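Ticket 858: Motorized roller shade stops short of sill, then loses lower limit
Product: Rivow battery roller shade, inside mount, with Atallah wall remote
Opened by: Temitope Nwachukwu
Assigned to: Walid Qaisi, Prerken window covering support
Status: Closed, resolved
Last update: Sat 17 October

Customer report
Three shades installed in the same room in April. Left and center shades work normally. The right shade stops 13 inches above the sill on a down command. If the down button is held, the shade continues to the sill, but the next full cycle stops short again. Customer has recharged the motor and replaced the remote battery. No change.

Initial questions (Qaisi)
1. Does the shade stop at the same height every time, or does the height drift?
2. Does the motor beep or jog at the stop point?
3. Is the fabric rolling off the back of the tube on all three shades?

Customer reply
Same height every time. One short jog at the stop. Fabric comes off the back on the left and center shades, and off the front on the right one. The right shade was taken down in the summer for painting and put back by the painter.

Analysis
A single jog at a fixed height means the motor has reached a stored position. This is a limit or a favorite stop and is unrelated to charge. A low battery gives a slow lift and a stop that varies.

Front roll on one shade out of three suggests the tube was put back end for end. With the motor on the wrong side, up and down are reversed. The painter or the customer then reversed direction from the remote to get the buttons working, and on this motor a direction change clears both limits. The 13 inch stop is most likely a favorite position saved during that session.

Steps sent to customer
1. Raise the shade fully. Release the spring pin at the idle end and lift the tube out of the brackets.
2. Turn the tube end for end so the motor head is on the same side as on the other two shades. Seat the motor head first, then the idle pin. The pin must click.
3. Press the program button on the motor head until the shade jogs once. Press down. If the shade goes up, press the program button again to reverse direction.
4. Run the shade to the sill and stop it with the hem bar just clear of the wood. Hold down and stop together until it jogs twice.
5. Run it to the top and repeat with up and stop.
6. Clear the favorite: hold stop until the shade jogs three times.

Do not hold the program button past the first jog. A long hold unpairs the remote — channel assignments for the whole group would need to be redone.

Customer reply
Steps 1 through 5 done. Lower limit is now correct. On step 6 the shade jogged once and the stop at 13 inches is still there.

Second response (Qaisi)
One jog on step 6 means the favorite was recalled and not cleared. The remote has to be on the single channel for that shade. On the group channel the clear command is ignored. Select the single channel, send the shade to the favorite, wait for it to stop, then hold stop again.

Customer reply
Three jogs. Full travel both ways, 19 cycles with no short stop. Closing is fine with me.

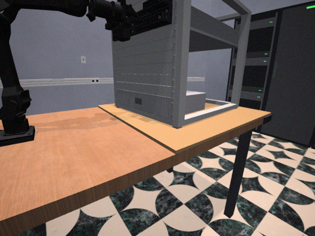
Resolution notes
Root cause was tube reversal during reinstallation, plus a saved favorite position. No parts shipped. Limits are stored in the motor and will survive a recharge, so the procedure does not need to be repeated unless the direction is changed again. If the shade is taken down in the future, mark the motor side on the bracket with tape first.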